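The Chair Doctors of Okgate

Repairing woven furniture was meant to be a dying trade. In one small river town, there's a waiting list.

By Manee Prasertsri

The first thing Kauko Pitkänen does with a broken chair is sit in it. He does it slowly, one hand on the bench, and then he rocks a little from side to side with his eyes shut. The chair this morning is a big old peacock-backed thing from somebody's sunroom, and it complains the whole way down.

“Left back leg,” he says. “And somebody's had a go at it with wire.”

He's right on both counts. When we turn it over there's a coil of fencing wire holding the leg to the seat ring, put on so tight it has bitten halfway through the cane. Kauko snips it off and drops it into a paint tin that is already half full of the same stuff. He has been mending woven furniture in Okgate for most of his working life and he reckons fencing wire has kept him in groceries.

I came to Okgate because of a stool. It was my aunt's, a squat little rattan number with a drum-shaped seat, and when I inherited it the binding was coming away in long brown curls. I rang three furniture places in the city. Two said they didn't do cane, and the third told me, very kindly, to put it out on the kerb. Then a woman at my local library wrote a phone number on the back of a bookmark, and two weeks later I was driving up the valley with the stool belted into the passenger seat.

What I found was a workshop called Boonyarit, in a former seed store behind the main street, and four people who will happily talk about rattan until your parking runs out. I went back five times. My stool was finished on the second visit. The other three were because I liked it there!

A vine with thorns

Most of us use the words rattan, wicker and cane as if they meant the same thing, and Chaiwat Srisuk, who started Boonyarit and still does the buying, is patient about it up to a point. Rattan is the plant. It's a climbing palm, and in the forest it hauls itself up through the trees using hooked thorns that will take the shirt off your back. Cane is what you get when you peel the skin off in strips. Wicker is the weaving, and you can weave it from rattan, willow, paper, plastic or anything else that bends.

“So your chair can be wicker and have no rattan in it at all,” he says, holding up a length of brown synthetic strand between two fingers as though it had come out of a drain. “This one is from a patio.”

He doesn't refuse the synthetic stuff. He used to, and then he worked out that there was more of it in the district than anything else, and that a lot of it was being thrown out for the sake of one snapped strand. The frames underneath are often sound. But he charges a bit more for it, and he makes a face.

The real material comes in long coils, and it has to be soaked before it will behave. There's a claw-foot bathtub in the corner of the workshop for this, with a tap that has to be closed using pliers. Thin binding cane needs only a short dip. The thick poles for legs and arms have to be steamed, and the steamer is a length of drainpipe with a wallpaper stripper feeding into one end. Once a pole comes out you have less than a minute to bend it around the form and get a clamp on. I was allowed to try. I'll say only that mine is now holding up a tomato plant.

The chair that everyone brings

If you spend a day at the front counter you start to notice that people bring in the same chair. The details differ, but it's the round one, the one with a curved back that comes up behind you and a seat you fall into instead of sitting on. People have them in nurseries and on verandahs. Teenagers ask for them and then leave them behind when they move out. 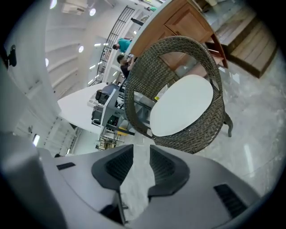 A round woven chair with its seat cushion in place.

Kekeli Odoi loves them. She came to Boonyarit from dressmaking and she has the fastest hands in the building, and she'll tell you the round chair is the best piece of seating ever thought up for reading in. You can get your feet under you. You can go in sideways. The curve holds your shoulders, so you don't end up with your neck cricked over the page, and there's room for a cat.

It's also a swine to fix. A straight-backed chair has corners, and a corner gives you somewhere to start and finish a strand. On a round back every strand is travelling, and if one breaks near the top the slack creeps along and shows up somewhere you weren't looking. Kekeli unpicks a patch much bigger than the hole, which makes owners go pale when they see it, and then she weaves back in from both sides so the new strands lock under the old. She does it with a curved needle and a bodkin she filed down from a tent peg.

Her advice for anyone with one at home is to lift it by the base and never by the top of the back. “Everybody grabs it like a shopping bag,” she says. Turn it every so often if it lives near a window. And take the cushion off now and then to look at the seat underneath, where crumbs and grit work their way in and saw at the weave each time you sit down.

Matching brown

I had assumed that the weaving was the hard part. Kekeli thinks it's the colour. New cane is the shade of a digestive biscuit, and a chair that has spent years in a room has gone to honey or toffee or, if there was a smoker in the house, something close to tar. A perfect repair in the wrong brown looks like a bandage.

On the shelf above the bathtub there's a row of jam jars full of stain, each with a loop of cane tied to the handle of its brush to show how it dries. Tea is in there. So is coffee, walnut husk, and a boot polish from Julport that hasn't been made in years and is guarded like the crown jewels. Jar 13 is the one everybody reaches for. It's a mix that Kauko got wrong one afternoon and has been trying to get wrong in the same way ever since.

He paints it on thin, in coats, and carries each sample out to the loading door to look at it in daylight. Between coats he does the crossword. I watched him reject a brown that I would have sworn was identical, and he handed the two pieces to me and sent me outside with them. He was right, of course. One had green in it. I couldn't see it until I'd stood there a good while, and then I couldn't stop seeing it.

What it costs

People ask about money first, so let's have it. A simple rebind on a leg is 16 dollars at Boonyarit, and they'll do it while you get a coffee. A full restoration of a large chair, with new cane and some new poles and the colour brought back, can reach 755. That's more than plenty of new chairs, and Chaiwat tells people so at the counter before they sign anything.

Some take the chair home again. A surprising number don't. He has a farmer from out past Avari who brought in a rocker his mother had nursed all her children in, and the man had been using it to stack newspapers on. When he heard the price he went out and sat in his ute for a bit. Then he came back in and asked whether they could do the footstool as well.

For everyone in between there are the evening classes, which is where I've ended up. You bring your own casualty and a tea towel, and you sit at long trestles under the strip lights and learn to do a plain over-and-under without swearing. The classes were Pichit Tanasarn's idea. He joined as Kauko's apprentice straight out of school and is now, at a guess, the person who'll be running the place when the others have had enough. He's a natural teacher, quick to laugh and very hard to fool. If you've skipped a strand he'll find it from across the room.

In my class there was a retired bus driver mending a picnic hamper, two sisters sharing a bassinet between them, and a nurse who came straight from her shift and wove the back of a dining chair in total silence with a look of enormous peace. I was on a laundry hamper with a chewed rim. (Dog. Not mine.) By the third week my fingertips had toughened up and I'd stopped pulling the strands too tight, which is what all beginners do. You want to snug the weave down with a tap and leave it room to move. It'll take up its own slack as it dries.

The big order

While I was visiting, the workshop was in the thick of its largest job so far. The old ferry terminal at Julport is being opened up again as a public hall, and it has its original cane seating, rows of it, which had been stacked in a shed and rained on for years. Pichit did the survey. There are 800 woven panels to replace, all in the six-way pattern with the little octagonal holes, and every one of them has to be done by hand, as the grooves in the old rails were cut by eye and no two match.

They've got the panels going in batches around the edges of the regular work. There's one on every flat surface, including the top of the fridge. Kekeli does them with the cricket on. Chaiwat does the first row and the last row of each and leaves the middles to whoever has a spare hour, and when I turned up on my fourth visit I was given an apron and put to work chipping old spline out of a groove with a blunt chisel. It's slow and fiddly and the dust gets up your nose. I had a wonderful time.

The first batch goes back down the river on 30 October 2018, on the back of Kauko's nephew's truck, wrapped in old bedsheets. The sheets are another thing they'll take off your hands, by the way, if you've got any – singles are best, and no flannelette, which catches on the ends.

As for the stool, it's beside my bed with a lamp on it. Kekeli rebound all three legs and put a new wrap around the rim, and Kauko stained it from jar 13. I've sat on it, stood on it to change a light bulb, and lent it to a neighbour who gave it back with some reluctance. I lift it from underneath now.

Boonyarit is in the lane behind the main street in Okgate, and visitors are welcome most mornings. Evening classes take beginners at the start of each term. Bring a tea towel.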